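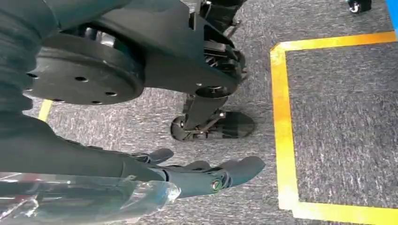 I'd been trying to pin down Nimal Mollah for a chat since April, and when he finally called me back he was in the middle of pitting cherries. "You're on speaker, my hands are a mess," he said, and we went from there!

If you don't know Nimal, he makes jam. A lot of jam. Last season he put up 404 jars out of a regular home kitchen in Plevden, with one big pot and a stove that has a burner he doesn't trust. He used to do payroll, and he says he doesn't miss it (well, he misses the chair).

I asked how it started. "My neighbor Ishbel Dalgleish had a plum tree and bad knees," he told me. "She said take what you want, so I took 30 pounds. I had no clue what 30 pounds of plums looks like in a small kitchen. It looks terrible."

The first batch never set. He poured it over ice cream for a month and then called Ishbel, who came over and told him he was stirring too much and boiling too little. He still uses her way of testing it, with a saucer out of the freezer and a push of the finger. "If it wrinkles, you're done. I own a thermometer. It's in a drawer somewhere."

We got onto sugar, which I knew we would, because people write to me about it all the time. Nimal tried cutting it way back one summer and wasn't happy. "The color went brown on me and it only kept a few weeks once it was open. So now I use a bit less than the old recipes say and leave it there."

His favorite right now is gooseberry with a little elderflower. Mine is still the plum (he sent me four jars last year and I shared exactly one of them, sorry to my sister).

Would he ever go bigger? A shop over in Cowie has asked him twice. "Calum Lamont runs it, lovely guy, and he wants a case every week. I said Calum, then it's payroll again." He laughed for a while at that, and then I heard the pot lid go down.

He had to run after that, as the cherries were ready to go on. He did promise me the gooseberry recipe, and I'll post it once he writes it down.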